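A reparação como dever de quem vende

A discussão sobre o direito à reparação tem sido conduzida, entre nós, quase exclusivamente em torno dos eletrodomésticos e dos telefones. Entende a direção desta associação que o debate peca por estreiteza. Um casaco, uma cadeira ou uma mala também se estragam, e também são deitados fora por falta de uma peça que custaria poucos euros.

No inquérito que realizámos em fevereiro junto de 200 associados, 33 declararam ter tentado reparar um objeto doméstico no último ano. Destes, 23 desistiram. O motivo mais invocado foi a ausência de resposta do fabricante – em vários casos, nem sequer existia um contacto a quem dirigir o pedido.

Kuldeep Nigam, que coordena o nosso gabinete jurídico, defende que a obrigação de fornecer peças deve recair sobre o vendedor final. Partilhamos essa posição, com uma reserva. O pequeno comércio não dispõe dos armazéns de uma cadeia como a Waltach, e seria injusto exigir-lhe o mesmo prazo. Propomos, por isso, um regime faseado, aplicável primeiro às empresas com mais de 1000 referências em catálogo.

Quanto ao argumento do preço, convém examiná-lo com prudência. A Prisard sustenta que manter peças disponíveis encareceria os artigos. É possível que assim seja. Mas o consumidor que compra três vezes o mesmo objeto já paga esse encargo, sem que ele figure em qualquer etiqueta – e paga-o de novo o município, na recolha. 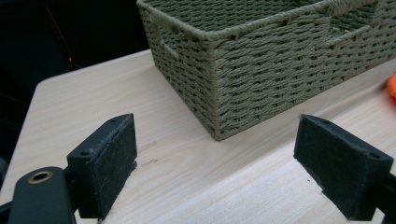
Acresce que os ofícios de reparação não se recuperam por decreto. Exigem formação, oficinas e procura regular, matéria que a proposta em discussão deixa inteiramente por tratar.

Última atualização: fevereiro
Contactos | © Todos os direitos reservados | Voltar ao topo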